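Shared Workshop in Cullumard Moves Robotic Hand Build to Bench Testing

6 October 2021

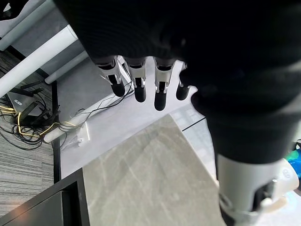 The Cullumard Shared Workshop has announced that its robotic hand project, begun by members in February, has entered bench testing. The project is the longest single build the workshop has hosted, with 418 hours of member time entered in the logbook to date. Work is carried out at a marble-patterned table in the rear bay, where the hand is held palm down with its fingers hanging over the surface. The pale middle segments of the fingers have been left uncovered, so that the screws and linkage slots at the joints can be reached with a driver, while the back of the hand keeps its dark, ribbed covering. Each finger ends in a rounded black pad, the part of the design that has received the most attention from members in recent weeks.

The present stage is concerned with finger motion only. Members are running each joint through its range at low speed, recording the point at which it stops and comparing the result with the value set in the control software. A joint that differs from its set value is adjusted and run again before work moves on to the next. The workshop expects to complete this stage before any lifting or grasping is attempted, and has asked members not to place objects under the hand in the meantime.

Parts for the build have come from several sources. Fasteners and small bearings were purchased from Tendano, a supplier in the neighboring town of Barrera. Other pieces were made in the workshop on equipment available to all members. The control software is a member project known as Nulgate, which was first written for a small sorting machine and has since been rewritten in large part to handle several joints at once. The code is kept on the workshop's internal server and may be read by any member with an account.

Spending on the project is limited by the workshop's rules for shared builds, under which a project may draw on the common parts fund 3 times in a year. The hand has used two of these draws. A third has been requested for replacement fingertip pads and a spare set of joint screws – items that are expected to wear with repeated testing.

Cable routing remains the main item of unfinished work. Power and data lines are to be sorted, labeled at both ends and fixed along the floor before the rear bay returns to normal booking. Members using the bay until then are asked to step around the cables, to leave connectors as they find them, and to report any loose line to the front desk. The bay's network equipment should also be left switched on overnight, as the test software writes its records to the server after each session.

The workshop has further revised its safety notice for powered builds. Under the new notice, two members must be present whenever the hand is under power, one of whom must have completed the electrical induction. Long hair and loose sleeves must be tied back, and the power switch must be within reach of the person at the table. Members who completed the induction under the previous notice do not need to repeat it, but are required to sign the new sheet.

Bench sessions are open to all 124 current members. Places are limited to 4 per session, including the two members responsible for the equipment, and may be booked through the calendar in the usual way. No previous experience with robotics is required to attend as an observer. Members wishing to operate the hand should first read the Nulgate setup notes, a printed copy of which is kept at the front desk.

Design files for the finger segments will be released to members once joint testing is complete. The workshop intends to publish the files for general use at a later date, together with a parts list and an assembly guide – the latter is in draft, and members who took part in the assembly are invited to send corrections. Notes on the joint tests will be added to the guide as each finger is completed.

Questions about the project, including requests to visit from schools and other workshops, may be left at the front desk or sent through the contact form on the workshop's website.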